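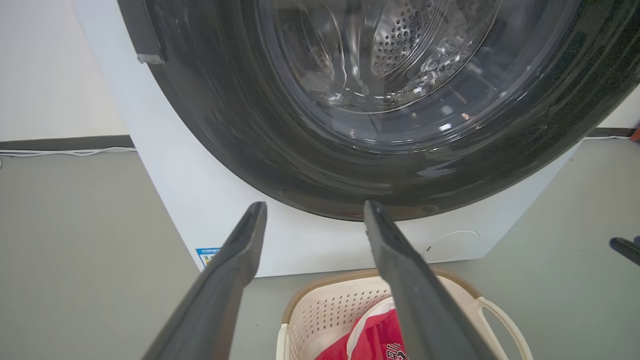 Handout 5, p. 1

# Photo series: how to look at one, how to hang one

Notes from Monday, typed up fast. Slides are in the folder. If something is missing ask in class.

## What counts as a series

- more than one picture, meant to be seen together
- some rule holding it together: same place, same distance, same hour, same kind of person
- the rule can be loose. Can be broken once. Broken three times and you need a new rule
- a series is not a best-of. Weak single pictures often stay in since they carry the viewer to the next one

Compare: **project** = everything you shot. **Series** = what you kept. **Sequence** = the order. **Hang** = what happens to the order when it meets a wall.

People mix these up in the papers every year. Please use them the way they are here.

## Case 1: Skirnadel

Road series, one valley, shot over two winters. Large format, 700 negatives, printed down to a set small enough for one room. Things we said in class:

- horizon stays at the same height in nearly every print. Walk along the wall and your eye runs on a rail
- then two prints where it drops. Everybody stopped there
- no titles on the wall, only numbers. Numbers follow the road, north to south, so the captions are doing the work of a map
- color very muted. Someone asked if it was the paper or the light. Both, I think, but look at the snow in the second room prints and decide for yourself

Book version is in a differnt order. Starts at the south end. Why? Come with an answer next time, one paragraph is fine.

## Case 2: Dillotetti

Portraits, waiting rooms. All sitters photographed from the same chair across the room. 100 sitters, one frame each, no retakes.

- flat flash, no shadows to speak of
- nobody smiles but nobody was told not to (per the wall text)
- hung as a grid, edges touching, no frames
- grid makes you scan. You don't read a grid left to right past the first row, you jump around, pick faces
- so sequence matters less, *neighbors* matter more

Exercise we ran out of time for: cover one row of the contact sheet printout with paper. What changes in the rows above and below? Do it at home.

## Single line vs. grid vs. cluster

| Hang | Good for | Trouble |
|---|---|---|
| Single line | slow pace, landscape, anything with a story | boring past one long wall |
| Grid | types, repetition, portraits | strong print gets swallowed |
| Cluster | mixed sizes, diary work | looks like a cafe if spacing is sloppy |

Spacing: pick one gap and keep it. Center line at eye level, and eye level means the visitors', so sit in the room a while and watch who comes in. Big print next to small print, align centers, not tops.

## Paper and surface

Short version, we do this properly in the print lab.

- matte: reads well from the side, blacks go a bit gray
- gloss: deep blacks, reflects every window in the building
- behind glass, matte loses half its point
- Graltex sheets are the ones in the lab drawer. Use the offcuts for tests!! Not full sheets

Test strip first, always. Look at it dry, next day, under the lights of the actual room if you can get in.

## Editing down

Steps that worked for last year's group:

1. Print everything small. Cheap paper ok
2. Lay it all out on the floor
3. Take out doubles. Then take out the ones you only like because of the day you had
4. Find first and last picture. Middle comes later
5. Leave it overnight
6. Have somebody else reorder it, photograph their version, compare

The Egilsson archive (harbor pictures, 2270 prints in boxes) is a good place to practice on somebody else's work, much easier to be cruel. Study room has the boxes on request, give them a few days. Pencils only, gloves are at the desk, keep the prints in box order becuase the order is part of the record.

## Words to use carefully

- *intimate*: says almost nothing. Say how far away the camera was
- *haunting*: no
- *cinematic*: which film? which shot?
- *candid*: did the sitter know or not? if you can't tell, write that you can't tell

## For next time

- read the chapter on captions, skip the last section
- Skirnadel paragraph (see above)
- bring five of your own prints, any size, unmounted. Same rule for all of them and do NOT tell us the rule, we guess it
- September hang: sign-up sheet is on the door, wall space goes in order of sign-up

Page 2 has the reading list and the floor plan of the small gallery.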